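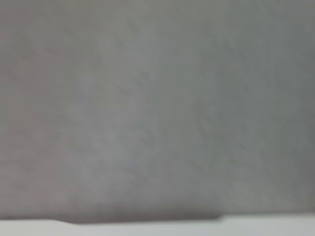
Warum ist Nebel grau?

Nebel ist eine Wolke, die zu faul zum Fliegen war. Er besteht aus winzigen Wassertröpfchen, so klein, dass sie in der Luft schweben. Jedes Tröpfchen wirft das Licht in alle Richtungen, und am Ende kommt bei dir nur ein Mischmasch an: Grau.

Im November ist die Luft am Boden nachts oft kalt. Kalte Luft kann weniger Wasserdampf halten als warme, also wird der Rest zu Tröpfchen. Von Nebel spricht man, wenn man keinen Kilometer weit sieht. Bei 600 Metern Sicht darfst du also schon angeben. Zu spät zur Schule kommst du trotzdem.

Text: Aiguo Lu

Zuletzt aktualisiert: 1. Sep. 2022

Auch interessant:
Wie schwer ist eine Wolke?
Warum ist Regen nass?
3 Sorten Schnee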